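Taping Down Cables on a Wood Floor

Posted by Orysia Sydorenko, 06/12/2023

Quick one because I keep getting asked. How to run power across a room with a nice floor and not have people trip on it, and not peel the finish off when you pack up. I do this a lot, mostly rented halls and studio spaces. Takes maybe ten minutes once you have the stuff.

What you need

Gaffer tape, 2 inch, matte. NOT duct tape. Duct tape leaves goo
Striped caution tape, yellow and black
Low-tack painter's tape, for under the gaffer if the floor is old or freshly coated
Dry microfiber cloth
Velcro ties
Scissors, or just tear it

I buy gaffer from Sarantis, the 200 foot pack. The Lovell stuff is cheaper and fine on concrete but I had it lift a patch of varnish at the Cusstead hall last February so I don't use it on wood anymore. Lost part of the deposit over that.

Before you start

Find the outlets. All of them. Then put the table with the gear as close to one as you can get away with. Every foot of cable you don't run is a foot you don't tape.

Move chairs and shelves first. You do not want to tape a run and then find out the shelf goes right on top of it. Pinched cable under a metal leg = bad.

Wipe the floor where the tape goes. Dry cloth only. Tape won't hold on dust and shiny floors hide it really well, get down low and look across it toward a light.

Test the tape

Press a short piece somewhere nobody looks, leave it while you set up, then peel it back slow and low. Any finish on the sticky side, or a dull mark left behind, put painter's tape down first and gaff on top of that. A bit ugly. Works.

Running the cable

1. Unplug it. Lay it out loose along the wall for as long as you can, cross the walkway at one spot only, straight across.

2. Get the twists out. If it wants to coil, let it hang for a bit or roll it backward over your hand. A cable that fights you will pull the tape up by lunch.

3. Tack it every few feet with short pieces going across. Check the line before you commit.

4. Long strip down the middle, lengthwise, cable centered under it. Press the sides in first with your thumb, then the edges flat. No bubbles.

5. Caution stripe over the crossing. Dark tape on a dark floor is invisible, people find it with their toes.

6. Leftover length goes under the table – loose loops, one velcro tie, not a tight bundle. Tight bundles get warm.

7. Plug in last. Adapters off the walkway please, they get kicked more than anything. Tape next to the adapter, not over it, you want to be able to pull it in a hurry.

Thin white cords (chargers and so on) are the worst ones. Too light to stay put, and everyone thinks "its only a charger" and leaves it hanging. Tape them the same as the big ones or route them down a table leg.
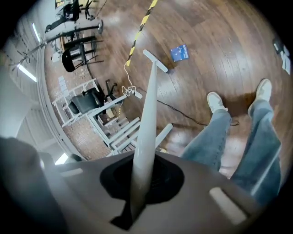 Black cable, white adapter and striped tape on the dark plank floor.

Walk it

Walk the whole thing in your normal shoes. Shuffle a little. If your toe catches, somebody elses will too. Then pick up whatever is lying around, booklets, tape cores, bags. Paper on a polished floor is as slippery as anything.

Taking it up

Same day if you can. Overnight is usually OK, a week is not, the glue creeps. Pull back on itself, flat to the floor, slowly. Never straight up. Hold the cable down with your other hand so it doesn't come up inside the tape and turn into a sticky rope, which you will then be picking at in the parking lot.

Residue: warm damp cloth, then dry. If that doesn't do it I use a dab of Celedia citrus cleaner on the cloth, never on the floor directly, and ask the venue first. Some waxes hate it.

More than 500 square feet or heavy foot traffic all day, rent rubber cable ramps instead. Tape won't last. Will do a seperate post on ramps when I get time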